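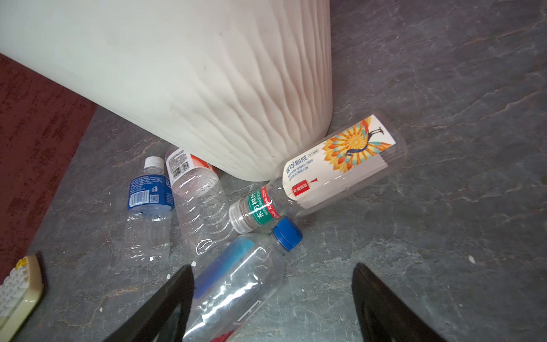
Section 6. Your first real chore: picking bottles up off the floor

If you've worked through sections 4 and 5 you have an arm that moves when you ask it to and a gripper that closes without eating your sleeve. Good! Now we get to the part everybody buys the kit for. People email me all the time asking whether the Mendalo can do housework yet, and my answer is that it can do a few pieces of housework, slowly, with you standing there. Picking up empty bottles is one of those pieces. Folding laundry isn't (please stop asking Ea about laundry, she wrote the grasp planner and she's heard it all).

I picked bottles for the first chore because they're light, they don't break, and you probably have some. They're also sneakier than they look. Clear plastic is hard for the wrist camera, a round bottle rolls when you nudge it, and a crushed one has no shape the software can count on. So you get a fair taste of the whole problem in one afternoon.

Before you start

You need the base bolted down or on its locked cart, the wrist camera calibrated (section 5.3), and the Zitaline control app at the February release or later. The older one will run but it doesn't have the Soft Close setting, and you want Soft Close.

Caution: Empty bottles only. Caps on or off, I don't mind, but no liquid. The gripper is not sealed and neither is the wrist connector.

Caution: Keep kids and pets out of reach of the arm while it's live. My own cat has views about moving bottles and has to be shut in the bedroom.

Setting up the floor

1. Pick a hard floor. Tile, stone, vinyl, whatever you've got. Rugs are fine to have nearby but keep the bottles off them for now, as the fingers catch on pile.

2. Lay out a few bottles of different sizes. Leave the labels on. I know it's tempting to peel them for recycling, but the label is the part the camera sees best, and a bare clear bottle on a shiny floor is pretty much a ghost to it.

3. Put your bin where the arm can reach over the rim. Upright, please, and push on it to see if it slides. A light plastic bin will scoot away the first time the wrist bumps it, so I drop a brick in the bottom of mine.

4. Turn off any lamp that puts a bright spot on the floor. Daylight from the side works nicely.

Teaching the pick

5. In the app, open Chores, then New, then Floor Pickup. Give it a name you'll recognize later. Mine is called "bottles again" and I regret nothing.

6. Jog the arm until the wrist sits above the first bottle and you can see the tips of both fingers in the camera view. If you can only see one, your camera mount has slipped. Go back to 5.3.

7. Turn the wrist so the fingers will close across the body of the bottle, one on each side. Going in end to end looks clever but the bottle shoots out like a bar of soap.

8. Set the grip force to 20 percent and switch on Soft Close. That's plenty for an empty bottle. At full force you'll flatten it, and then it slips as it folds.

9. Lower until the tips are just above the floor. Stop there. The app will let you go lower, and the tips will scrape, and then you'll be ordering tips.

10. Press Close, wait for the click, and lift slowly. Watch the bottle and not the screen.

11. Jog over the bin, press Open, and save the path.

Note: Do the same bottle 10 times before you move on to another one. It's dull, I know. But if you change bottle, spot and lighting all at once, you'll have no idea which one threw it off.

The awkward ones

Crushed bottles: Aim for the thickest part that's left, usually up by the neck. The planner likes to aim for the middle, where there's often nothing but a crinkle. Press Override and drag the marker yourself.

Bottles tucked against the bin: The arm doesn't know it can move one thing to get at another. Use the Nudge command to roll the bottle out first, then grab it. Ea Bjarnason has a version that does this by itself and it works maybe when it feels like it. It'll ship when it works when I feel like it.

Bottles touching each other: Take the top one, or the one with clear floor on both sides. If there isn't one, Nudge again.

Small bits of trash: Skip them. The fingers can't reliably pick up a scrap of paper, and you have a broom.

So how good is it?

Anathi Tshabalala ran our last round of tests at the Moodley workshop, with a mix of bottles, whole and crushed, and she did 156 pickups over several evenings. Whole bottles with labels went well. Crushed ones were a coin toss until she started using Override, and then they were mostly fine. The whole thing is still slower than bending down. If your back is bad, or you want to leave it working on a row of the same bottle in a shop, that may be a trade you're happy to make. If you're hoping to come home to a clean floor, we aren't there, and I'd be suspicious of anyone selling you that this year.

If it stops halfway

Light on the wrist blinks 2 times: it lost sight of the bottle. Raise the arm a bit and press Look Again.

Light stays on: the grip closed on nothing. Open, back up, and check step 7.

Arm freezes with a bottle in hand: hold the bottle, then press Release. It drops things otherwise - harmless with plastic, but you'll be chasing it under the couch.

Worn finger tips are a Giltach part and just unscrew. Swapping them is covered in section 9, along with the camera cover.

Last updated 16th March. Section 7 does the same job with cans, so keep your bin where it is.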